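The Handling Standard

The Handling Standard at Pongate ran to 40 pages, and Elvira Bedoya had written 31 of them before anyone asked her to. The other nine were definitions. "Object" took up two.

Nigel Cheetham read it on a Saturday, on the bus, because he'd been told there would be a sign-off sheet and he liked signing things. By the time he got to the depot he had views.

"Section 8," he said. "The operator shall approach the object with courtesy."

"Yes," said Elvira.

"It's a jar."

"It's a jar today."

She had her grippers up, one in each hand, wrists resting on the near edge of the board the way Section 3 required. Ulises Yupanqui had the timer. He had been given the timer after the business at Fismont, where he'd been given a key.
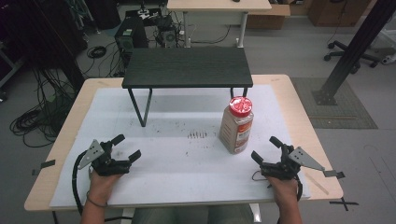
"What would discourtesy look like?" Nigel asked.

Elvira thought about it longer than he'd hoped. "Coming in from above," she said. "Grabbing the lid. Closing before you're level. Whatever you do, the machine's going to do it 2,254 times and never once feel bad."

Nigel wrote down *grabbing the lid* and underlined it. He had grabbed a great many lids in his life. He thought of his mother's kitchen in July, the pickles, the tea towel, the swearing.

"And if it's urgent?"

"It's pepper or something, Nigel. It isn't urgent."

Section 11 said a bad take had to be kept, labelled bad, and never quietly redone. This was the section people signed without reading. Roxana Nina, who ran the night shift, had read it, and as a result her shift had 629 bad takes on the books and everyone else's had none. Head office had sent her a letter of concern. They'd sent the others a fruit basket.

"I'd like to propose an amendment," said Nigel.

"There's a form."

"I'd like to propose getting rid of the form."

"That's a different form," said Ulises, who didn't look up.

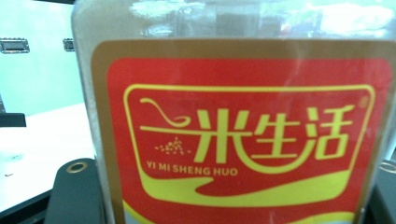 Elvira's rule on labels was Section 14, and she was proudest of it. You had to log what was printed on the object, and you could not log what you supposed was in it. Hipólito Arancibia at Chambi had once put down "cinnamon" for an entire week on the strength of a feeling. So she bent down, found YI MI SHENG HUO in small yellow capitals on the red, and spelled it out slowly for Ulises, who asked if there was a space after the second word. There was. He put it in. Under contents he wrote *not stated to me*.

"You could taste it," Nigel said.

"Section 19."

He turned to Section 19. It said *No*.

He had to admit it was the best thing in the document. He read it again on the way to the kettle, and when he came back she had closed both grippers, opened them, and set her wrists down where they'd been.

"Was that one bad?" he asked.

"A bit quick."

"Nobody saw."

"You did," said Elvira, and Ulises was already writing it down.

Nigel signed the sheet. There was a box beside his name for comments, and he wrote that the approach had been courteous on the whole, then crossed out "on the whole", then remembered Section 11 and wrote it back in.

Zukar Quarterly | Submissions and letters: see Contact | © Zukar and the authors | Back to top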